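Budget for the towel before you budget for the arm
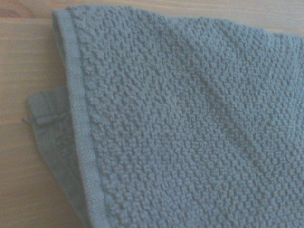 When a laundry asks me how much a folding robot costs, I answer with another question: what do you plan to spend on the table, the light and the first months of trials? Usually there is a silence on the telephone. I have worked with purchasing for small commercial laundries for many years, and I think we plan our automation in the wrong order. We choose the arm first, because it has a price and a brochure. Then we discover that the difficult part of the work was lying in front of us on the table. Take a common bath towel, grey-blue, already folded. It has a bumpy body and a smooth woven border, the lower layer comes out a little from under the upper one, a crease goes across it, and one thin thread has escaped from the hem. A person does not think about these things. A machine which must find the edge of the towel has to think about all of them, and the hours of engineers who teach it this are seldom in the first quotation.

I learned it with my own budget. At the laundry in Masgate, where I was responsible for purchases, we put 85 per cent of the project money into equipment: the arm, the gripper, the controller and the safety fence. The rest had to cover everything else. By October the equipment was installed and very clean, and we had no money left to pay for changes. The supplier, a firm called Cudov, was correct with us. They delivered what was written in the contract. The problem was that I had written the contract, and I had described the towels in one line: "cotton, hotel quality, mixed colours".

Today I would send the supplier two full bags of real work, and I would not select it. In our case somebody in the office chose nice towels for the acceptance test, new and all from one hotel. With these the machine folded 94 in every hundred well enough to go on the shelf. With the ordinary mix it was 70. Each of these numbers is true, but only the second one pays salaries, and my whole calculation of return was built on the first.

I do not say that automation in a small laundry is a mistake. I believe the opposite. The work of folding is heavy for the shoulders, it is hard to find people for it, and those who do it well could do better things, for example the inspection and the repairs. But I want us to buy it as we buy a new activity, and not as we buy a washing machine. A washing machine arrives, the plumber connects it, and on the next day it washes. With a robot arm the delivery is the beginning of the expense.

What should be in the plan, then? First, the workplace. Our table was plain light wood, and it was a good choice for coloured textiles. It was much less good for the cream ones, which almost disappeared against it for the camera. To change the surface would have cost very little if we had thought about it at the start. We thought about it after the camera was fixed and calibrated, and so the calibration had to be paid for again.

Second, the time of your own people. Olesia Lytvynenko, who led our folding room, spent a great part of her working week beside the machine during the trials. She knew which hotel sends towels with a weak hem and which towels become hard after the dryer. Her knowledge was worth more to the project than the second camera I had insisted on, and it appeared nowhere in my table of costs. Her own tasks were done by others in overtime, and this overtime was charged to the folding room, where it looked like bad management. I am still a little ashamed of that.

Third, the things which wear out. Finger pads are cheap, but they are not free, and a pad that holds a looped surface well can slip on a flat border when it becomes smooth. Ask for the price of the pads and how many weeks they last. If the supplier cannot answer, put a reserve.

Fourth, and here many colleagues do not agree with me, the rent. Miettinen offered us an arm for a monthly payment, with the right to return it after 18 months. I refused, because the total was higher than the purchase price. It was the wrong comparison. In the first year I did not know if we needed this arm, a larger one, or two simple machines with a conveyor. The possibility to give it back had a value, and I counted this value as zero. A neighbour laundry, Foro, rented. They returned the first arm and took a different model, and they speak about it without pain.

My rule now is simple. From each hundred pounds for such a project, I want not more than half to be spent on the day when the equipment arrives. The other half stays in the bank for trials, changes, training and the unpleasant weeks. Directors do not like this rule. They ask why the budget is so large if the arm is so small. I tell them that they can have a smaller budget if they also have only one kind of towel.

Some of them then go down to the folding room and look in the baskets. I find the meeting goes better afterwards.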